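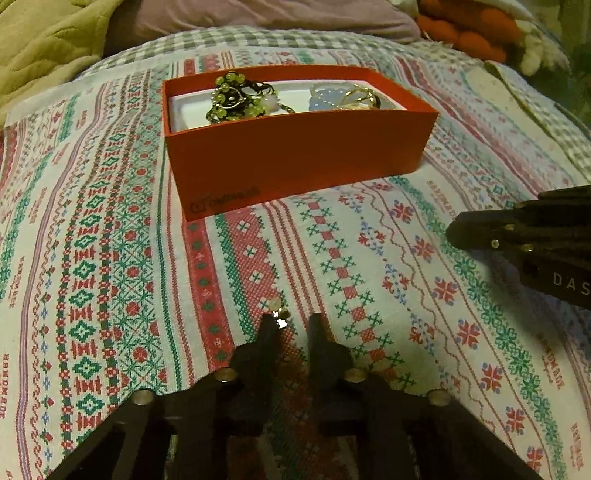 Small shiny stuff: how many takes before you call a task done?

knotted_lead
Okay, I need some opinions before I sink another weekend into this. I've been recording hand-held gripper takes at home for a group project, and my chunk is "jewelry and box." Put the pieces in, take the pieces out. That's the whole task sheet, two lines long, and it's eating my life.

I'm at 633 takes. The plan Fung-ping Mok wrote up for us back in May says 1,429 for each task family, and I was fine with that number when I was doing socks. Socks go fast! You grab, you move, you drop, you're done. With beads and wire I get maybe a third of the speed, and I throw out a lot more because a loop slides off the fingertip halfway over and the take just ends in me chasing it across the bed.

So my question is this. Do I keep going to the full number with the same few pieces, or do I stop early and spend the time on different pieces, different boxes, different surfaces? I lean toward stopping. Ho-yin Chang, who does our checking, leans toward not stopping, and we've been going around on it since last week.

One of the put-it-in setups, so you know what I'm dealing with: 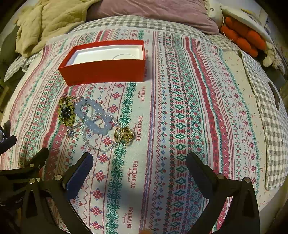 Box empty, pile on the sheet, fingers open.

The clear bracelet is the one I hate. The sequined one I can grab all day.

pallet_jack_phil
Stop early. I did bottle caps for a Rudton kit last year and after a few hundred with the same caps on the same table, I was recording my own habits. I always came in from the same side. I always paused at the same height. When we trained on it, the arm paused there too, over nothing, like it was waiting for a bus.

knotted_lead
Ha, okay, I do that pause. I watched a batch back last night and I do it every single time, right above the beads, while I decide where to pinch.

mok_fp
Fung-ping here, since my plan is getting dragged into it. The 1,429 was never meant as "the same pieces 1,429 times." Page two says to swap the objects every 70 takes. Did you get page two?

knotted_lead
...I did not get page two.

mok_fp
I'll resend it. It's one paragraph and a very ugly table.

grebe55
I'll disagree with Phil a bit. Habits are a problem on easy stuff, where any old approach works and you've only shown it one. On thin loops there are maybe two good ways to pick them up and a hundred bad ones. If your hand keeps doing one of the two good ways, I want to see a lot of that. We tried going wide early with necklace chains and what we got was a model that was mediocre at every chain we owned. We went back, did 571 takes on one chain only, and that was the first time it picked anything up reliably. Then we went wide.

pallet_jack_phil
One chain on one background though? Ours fell apart the minute somebody changed the tablecloth.

grebe55
One chain, three backgrounds. Fair point on the background, I should have said that.

knotted_lead
Background is something I've been wondering about. My sheet is really busy — zigzags, diamonds, little flowers, HANDMADE printed down the stripes over and over. I picked it because it's what was on the bed, and then I started to worry that it was too much. A blue bead next to a blue flower is hard for ME to find, never mind a camera. Then again the box is bright red and it shows up great.

hychang
Keep the sheet. Busy is fine, real beds are busy. What I object to is something else, and I've told you this already so I'll say it in front of people: you rearrange the pile between takes so it's easier. I can see it when I check them in order. The first take of a session has everything knotted together and by the tenth it's all laid out nicely with space around each piece. That's the part that has to change, more than the count.

knotted_lead
I don't do it on purpose!! I pick things up to put them back and my hands tidy. I used to work a store counter, it's in my bones.

hychang
Drop them from a cup. Hold the cup a few inches up, tip it, don't touch what lands.

grebe55
Seconding the cup. We used a plastic measuring cup. Also do some takes where the piece starts half on the box wall, because that's going to happen to the robot constantly and you'll want it to have seen a way out.

tessellate_me
Coming at this from the labeling end. Please, please keep the failed ones. You said you throw out the takes where a loop slides off. If you recover and finish, that's about the best thing you can hand over. I'd rather have a slip and a clean second grab than ten perfect ones. Just mark them so they can be pulled if somebody wants them out.

pallet_jack_phil
Depends what they're training. Plain copying on a pile of slips will teach it to slip. I'd keep only the recovery half, starting from after the drop.

tessellate_me
You can cut it later if you have it. You can't un-delete it.

knotted_lead
I have deleted so many. I feel a little sick. Okay, nothing gets deleted from today.

mok_fp
They're probably still on the Zalis drive if you only cleared them from the laptop. I'll look tonight.

knotted_lead
Fung-ping, if that's true I will bake you something.

One more question for anyone with grippy pads on their fingers. What do you do about rings? I can get a chunky ring by the top, no problem. Wire rings though, they stack up on each other and I lift one and get three. Does "picked up three" count as a pass if all three land in the box?

hychang
For box-filling, yes. For one-at-a-time, no. Write down which one you meant before you start the take, not after you see what you got.

grebe55
Come in from the side and low, one fingertip inside the ring and one outside. Slower, but it takes one at a time most of the time. Closing on it from straight above is how you get the whole stack.

knotted_lead
Trying that tonight. New plan, then: cup drops, keep everything, swap pieces every 70 except the clear bracelet, which gets its own long run with the side approach, and I'll change the sheet for part of it. Ho-yin, are you okay with that?

hychang
Yes. I still want the 1,429.

knotted_lead
We'll see!

Comments (4)

odile_m: Found this while looking for tips on picking up earring backs. The inside-outside fingertip thing works for small key rings too, for what it's worth.

ben.at.ekar: We landed on swapping every 50 or so, but our stuff was all hard plastic and easy to see. I'd go with what grebe55 says for anything you can see through.

knotted_lead: Small update — Fung-ping found most of the deleted takes. I owe a lemon loaf. The cup works, and I hate it, and the piles look awful now in exactly the way Ho-yin wanted.

pallet_jack_phil: Did you ever lose the pause?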